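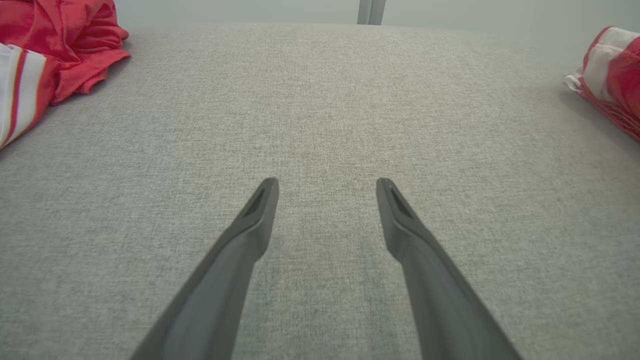
I've been putting off the upholstery in the den since January, and this week I finally got to it. The piece is a Skolness, bought secondhand for $200, and the padding is still in good shape. The cover is another matter. It's a light gray weave with tiny flecks of lighter and darker thread in it, and I picked it because flecked fabric hides crumbs and dust. It doesn't hide everything. There's a faint greenish-gray band on it, a bit darker than the rest, and I have no idea what it is. I checked my jeans, the green throw and a houseplant I used to keep there. My guess is the throw.

I called the shop on the corner and Brayan Chávez quoted me $496 for a full recover in a similar fabric. That's fair for the work, but it's more than twice what I paid. He told me to try cleaning it first and to test on the underside — cool water, a little dish soap, a white cloth, no scrubbing.

So that's the plan. I did the underside test last night and the color held. I'll do the top on Saturday's schedule or whenever I have a free morning, and leave the window open for 5 hours after. If it doesn't work, Lekier sells a loose cover for $69 that should fit. The gray is a little warmer than I'd like, but I could live with it.

2/12/22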